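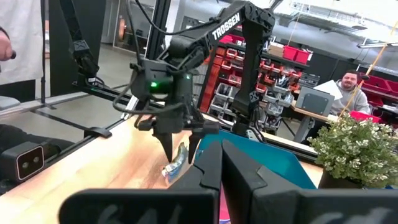

The arm over the test table, fingers angled down at a small wrapped package.

Bakura clamp-on frame kit, reviewed after 80 hours of use
August 30, 2026

We bought the Bakura kit to hold arms and sensors over a shared bench without drilling the top. It consists of black aluminum extrusion, corner brackets, a bag of T-nuts and four bench clamps. The arms in our build are from Trossen and are not part of this review except as a load.

Assembly
Two people needed most of an evening. The cut ends were square and the rails went together without filing. The instructions cover a plain rectangle only, so anything with a cross rail has to be worked out from the parts list. Bracket screws are supplied without thread locker. Add it. Ours backed out at two corners in the first week.

Stiffness
With an arm parked, there is no movement worth measuring. During fast reversals the uprights sway, and a camera fixed to the same post picks this up as blur. A diagonal brace on each upright reduced tip deflection from 5 mm to a level we could ignore. Bakura does not sell a brace. We cut ours from offcuts.

Clamps
This is the weak part of the kit. The pads are hard plastic and creep on a smooth wooden top, roughly a millimeter per session, and every creep costs a recalibration. Gunhild Hafþórsson replaced them with rubber-faced clamps from Carroll and the drift stopped. The Carroll clamps have a longer handle that fouls the lower rail when turned past 90 degrees, so mount them from the outside.

Cable handling
None supplied. The slot covers hold thin sensor leads but pop off over anything thicker. Leave slack at the wrist joint and tie down on the upper link, then run the arm through full travel before trimming the ties.

Grasp trials
Small crinkled wrappers are our usual repeatability check. Missed picks fell once the braces and new clamps were on, with no change to the software.

Verdict
Good rails, adequate brackets, poor clamps. Worth buying if you budget for replacement clamps from the start. The Prastthorpe frame is stiffer out of the box but needs holes in the bench.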